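Importing and Exporting Under the Trade Agreement: Frequently Asked Questions

Updated 08/10/2022

These answers are for small firms that ship goods under a free trade agreement for the first time. They cover the general rules. Check the text of the agreement for your own product.

What does a free trade agreement do for my shipment?

It lowers or removes the customs duty on goods that qualify. It does not remove sales tax, inspection fees or the need to file a customs entry.

Do my goods qualify just by shipping from a member country?

No. They have to meet the rules of origin. Goods bought in a third country and repacked usually fail, even if the box and label are new.
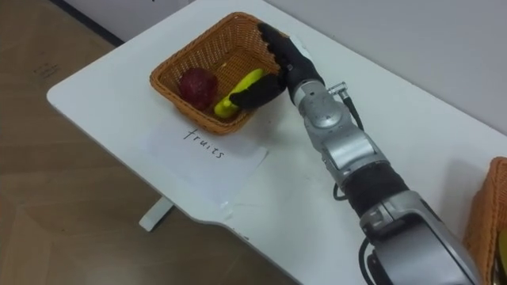 Goods grown or harvested entirely in a member country are the simplest case. They count as wholly obtained, and you need only the grower's records to show it.

What if my product has parts from several countries?

Look up the rule for your tariff code. Some rules ask for a change in tariff heading and others set a minimum share of local value. Keep the supplier invoices for every part.

Who signs the origin declaration?

The exporter, the producer or the importer, depending on the agreement. Kyriakidis Customs Services can sign as agent if you send us a written authorization first.
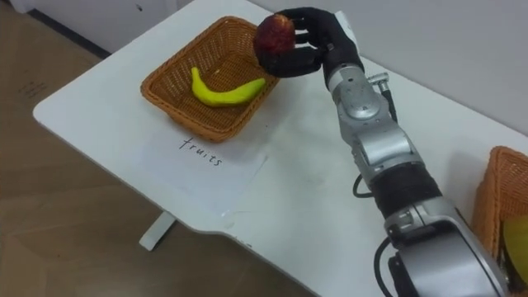

A robotic hand holding an apple over a white table.

Is fresh food handled differently?

The duty rules are the same, but most fresh produce also needs a plant health certificate. Apply before the goods leave. A certificate dated after departure is often refused.

How do I classify machinery?

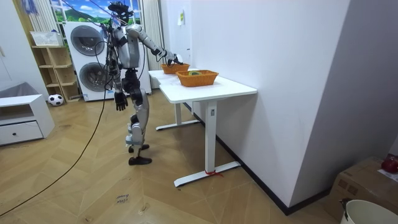 Machinery is classified by what it does and how it is presented at the border. A complete machine normally goes under one code, even when it is shipped in sections. A humanoid robot with its hands already fitted, like the silver-and-black one reaching toward a basket, would be entered as one machine. Spare hands sent on their own may fall under a parts code with a different rate.

Can I bring equipment in for a trade show without paying duty? 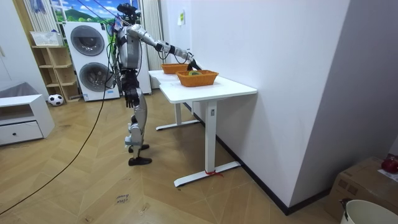

Temporary admission covers most show equipment, as long as it leaves again by the date on the permit. List each item you are bringing, with serial numbers where there are any. For a stand with a robot working at two white desks, the robot, the desks, the baskets and the cable on the floor all go on the list. Items given away or sold must be taken off the permit and entered in the normal way.

How long should I keep records?

Five years from the date of entry. Electronic copies are accepted.

Which offices can help?

Endo and Taneo take questions by phone and in person. Sevo handles written requests only. Quote form 2082 if you are asking for a refund of duty already paid, and allow 90 days for a decision.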